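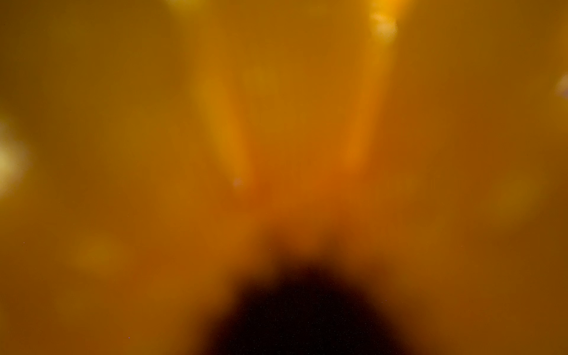

Amber

Amber is tree resin that got buried and hardened over millions of years. It isn't sap, by the way — I mixed those two up for years. Sap carries water and sugar around inside the tree, while resin is the sticky stuff that oozes out when the bark gets hurt (and it never washes off your hands, trust me!).

Color

Most people think of amber as honey-colored, but it runs from pale yellow to a deep brown, and there's a red kind and even a blue kind from the Dominican Republic. My own favorite is the cloudy butter-yellow sort, which gets its milky look from tiny bubbles.

Where it's found

The Baltic coast is the famous source, and storms still wash pieces up on the beaches there. I picked through 318 bits at the Tasham mineral fair one May and came home with 16, all of them small.

Telling it from copal

Copal is younger resin, and it gets sold as amber a lot. Yuk-lan Chien, who taught me to polish, puts a drop of acetone on the back of a piece. Copal usually goes tacky and amber mostly doesn't. Floating it in very salty water helps you spot some plastics, but copal floats too, so do both tests.

See also: Copal, Jet, Fossil resin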